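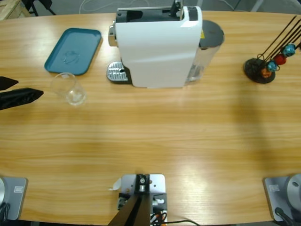 Gastcombe Makers and Automation Board > Good practice > Liquids near the arms: can we agree some rules?

kettleward
Posted in June, 8:40 pm

Hello all. I've been asked to tidy up our house rules for two-arm table work, and the part I keep rewriting is the bit about drinks machines. The old sheet from the Dromberg days says "no liquids on the bench", full stop, and I do understand why, but half of us are now working on coffee tasks and the rule gets ignored, so I'd much sooner have one that people will follow. My draft so far:

1. Fill the water tank away from the table, put the lid on, then bring the machine over.
2. Mains lead goes off the back or side of the table, never between the arm bases.
3. Glass stays empty until the arm motions have been run through dry 2 times.
4. One person on the stop button whenever the machine is plugged in, and that person does nothing else.

Do please pull it apart, I won't be offended!

Stivon_fan
Lovely to see this written down at last. I'd go further on number 4 though. We had 8 people at our last open evening and every one of them thought somebody else had the button. Put a name on the whiteboard before you start.

Tín Ung
I'm with you on most of it, but I don't agree with number 3, and I say that fondly because I know how much work goes into these sheets. An empty tumbler behaves differently from one with a drop in it, and if you only ever rehearse with an empty glass you're rehearsing the wrong job. A little water in the bottom is fine by me, provided the glass is well back from the gripper while the arm is in front of the machine, as it is in this wrist view.

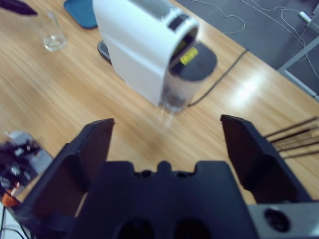
Re: rule 3, and the lead

kettleward
Fair point, Tín, and thank you for putting it so kindly. How about "empty or nearly empty"? I'd still like the full pour kept until last.

marrow_and_peas
Sorry, but "nearly empty" means something different to everybody. Pick an amount. Our sheet at Engström says 19 ml and there's a line on the glass in marker pen, so there are no arguments — well, fewer arguments.

Tín Ung
A line on the glass suits me. I'd also add something about the lead to rule 2: look at where it lies again each time the machine gets shifted, even by a hand's width. It's easy to check once at 9 in the morning and then forget about it all day.

Stivon_fan
Yes to that. And capsules? Ours roll everywhere, so I'd want them on a stand or in a tray before anyone enables the arms.

kettleward
Good, adding both. I'm leaving rule 3 open for now, as I suspect marrow and I could go on all night. Tín, would you mind writing the lead paragraph and posting it in this thread?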